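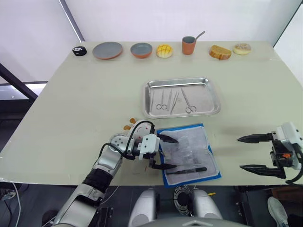 Asmont Tray Labels

Short text records from stock cards for steel trays, bowls and small tools, typed up from the paper card index of the Wedar supply store. One record per card. Text only.

Contents

cards.csv holds the records. terms.csv maps the old item names to the names used now. Both files are UTF-8, comma separated, with a header row.

Fields

card_id: string, unique.
item: name as written on the card, spelling kept.
item_norm: name after mapping through terms.csv.
shelf: integer, 1 to 15. Blank if the card gives none.
note: free text, up to 80 characters. Longer notes were cut at a word break.

Known problems

Shelf numbers changed when the store moved to Rarkurdale in November. Cards written before the move use the old numbers and carry no flag. Around 5 percent of notes contain shorthand that has not been expanded. 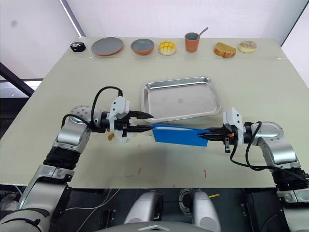 Ristić wrote on the tracker that item_norm should not be used for joins, as "tray, flat" and "tray, shallow" map to the same term in version 4. The mapping stays as is until the next release. Join on card_id.

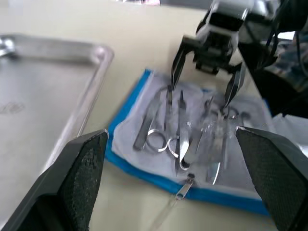 Instruments on a blue-bordered drape.

Loading

Read shelf as a nullable integer. Some parsers turn blanks into 0, and 0 is not a valid shelf.

License

Free for research and teaching. Keep this file with any copy.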